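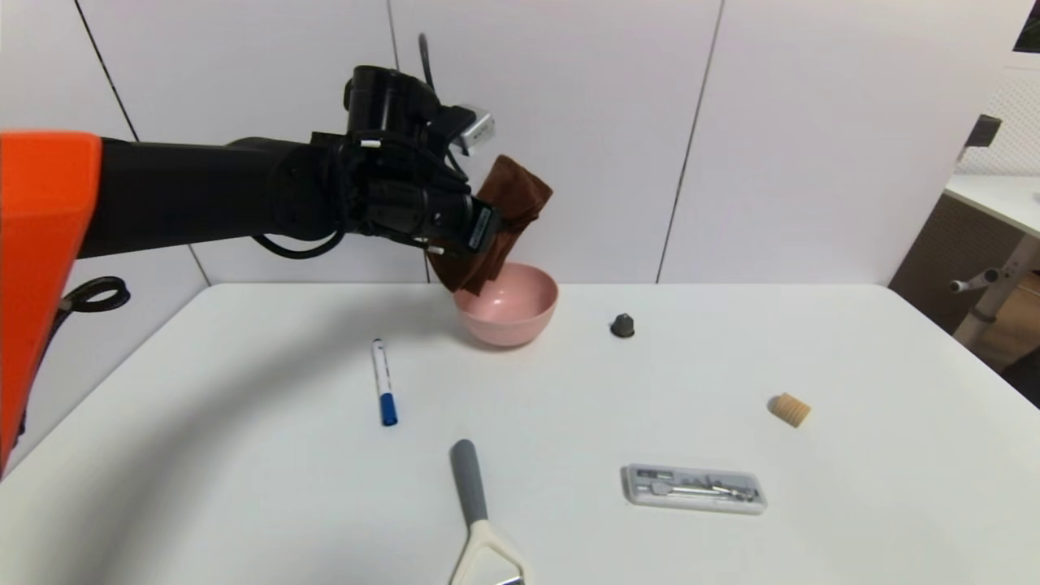 A Day at the Histcombe Dye Works

The Histcombe dye works opens its doors to the public twice a year, once in spring and once in December. I went on Wednesday, March 6, 2024, with a ticket booked through the works' website. It is a piece-dyeing plant, meaning it takes in woven cloth from other mills, colors it, dries it and sends it back. Most of what it handles is cotton for curtains and work clothes.

Getting there from Prusby takes one bus, which stops at the bridge. From the bridge you walk along the river until you reach a brick building with a water tower. There is a parking lot behind it, but it fills up before the first tour and the overflow lot floods in wet weather. The tour costs $8 and you pay at the gate, cash or card. Closed shoes are required. Two people in my group were turned back for wearing sandals, and the front office lent them rubber boots.

We started in the cloth store, where rolls arrive from the weavers. Every roll gets a tag with the customer's name, the width and the weight. The cloth comes in stiff because of the size, a starchy coating put on the yarn so it doesn't break on the loom. It has to be washed out before anything else happens, or the dye takes unevenly. The washing line was running while we were there and it was too loud for questions, so our guide saved the explanation for the corridor.

The dye house itself is hot and smells like a wet dog. There are 4 large vessels, the newest of them bought from Langlois, and each can take 400 pounds of cloth in one load. A dark brown or navy needs several hours in the vessel. Pale shades go faster but are harder to get right, as any mark left from washing shows through. The guide said brown is the shade customers send back most often. It is mixed from three dyes, and if one of them takes up a little quicker than the others the whole roll leans red or green.

The color lab was the part I liked best. It is a narrow room above the dye house with north-facing windows and a cabinet for looking at samples under different lamps. Two swatches that match in daylight can look quite different under store lighting, and customers now say which light they want the match made in. The lab keeps more than 4,000 recipe cards in steel drawers. The recipes are on the computer too, but the cards have a piece of the dyed cloth stapled to them, and the staff still go to the drawers first. We were allowed to handle a few of the older ones. Some of the handwriting was very hard to read.

After the lab we saw the drying frames, where the damp cloth is held along both edges by pins and pulled through a long oven. This sets the width. You can see the line of pinholes on the edge of a lot of store-bought fabric, and I had never known what made them.

Lunch was in the staff canteen: soup, rolls and a choice of two pies. The soup was fine and the pie was mostly crust. There is nowhere else to eat within walking distance, so bring something if you are picky.

The afternoon session was optional and covered water. The works draws from the river under a permit and treats everything before it goes back. The settling tanks are outside, and it rained, and half the group went home at this point. For those who stayed, there was a good explanation of how the color is pulled out of the waste water and pressed into cakes, which are trucked to Menden for disposal. The works is also trying to reuse rinse water from the pale shades to start the dark ones. That has worked for black and navy so far, and less well for green.

The shop by the gate sells remnants by weight. I bought a bag of brown and gray cotton for cushion covers and a yard of a yellow that had been rejected by the customer. The shop takes cards but has no bags, so bring one. The last bus back to Prusby leaves the bridge at 4, and the next tours go on sale in the fall for the December opening.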